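Home | Archive | About | Contact

Filed under: Money and Other Grumbles

5/11/18

My energy supplier has written to tell me I am going to love my new smart tariff. I have had the letter propped against the toaster since Tuesday and the love has yet to arrive.

The supplier is Valdovinos, who took us over when the last lot gave up, and the tariff is called Nolteo Flex. Under Nolteo Flex I pay less for electricity at night and a good deal more between tea time and bedtime. The letter says a "typical engaged household" could save £551 a year. I pay £1009 a year for electricity. So the claim is that by being engaged I could knock off more than half the bill, and I would like to meet the family that has managed it. I suspect they eat their dinner at two in the morning.

I rang up to ask how the sum was done. The woman was perfectly pleasant and told me it was based on modelling. I asked whether anyone living in an ordinary semi with an electric oven had been modelled. She said she would send me a leaflet. The leaflet came, and it says it was based on modelling.

There is a footnote, of course. It says the saving assumes "flexible use of major appliances and vehicle charging". We don't have an electric car. We have a nine-year-old hatchback and a bus stop. Take the car out of it and I can't see what is left to be flexible with apart from the washing machine, and I am not happy about running that while we are all asleep. The fire service used to tell people not to. Perhaps they have changed their minds, but the leaflet doesn't go into it.
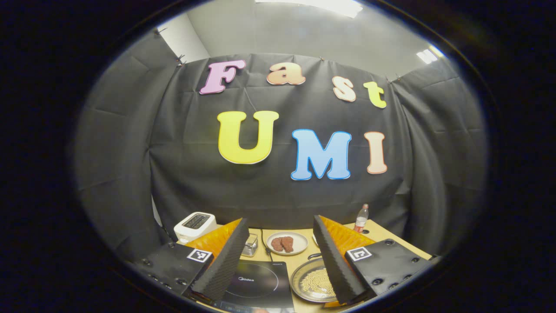

Then there is the display. You get a little Tekholm screen to stand on the worktop, with a green light when power is cheap and a red one when it isn't. My friend Soledad Oyelaran has had hers since March and swears by it. She also admitted, when pushed, that she looked at it all the time for a fortnight and that it now lives in the drawer with the takeaway menus. Her bills are down a bit. She also got rid of her tumble dryer over the same stretch, so I don't know how anybody could say which of the two did it. I put this to her and she said I was being difficult.

Maybe I am. I can see the sense in the general idea – if everyone boils a kettle at once then somebody has to make the power for it, and that costs money. I have no quarrel with charging more at busy times. What I object to is being told it's a present. If most of us end up paying more because we cook tea when the children are hungry, I'd sooner they put that in the letter in the same size type as the £551.

Marisol Lozano left a comment under my post on water meters saying I should try these things for a month before moaning. Fair enough, except the contract on this one has a 7 day cooling-off period and after that you are in it for the year. A month's trial would suit me very well. I asked for one. It isn't offered.

So for the time being I am staying on the boring flat rate, which Valdovinos now calls "Kemer Classic" and has moved to the very bottom of its list. I have been reading the meter myself every Sunday and writing it down in the back of the diary. If anyone is on Nolteo Flex without a car to plug in, and has kept their bills from before and after, I would like to see them. Proper bills, please, and tell me if you have got rid of a tumble dryer.

Older posts | Newer posts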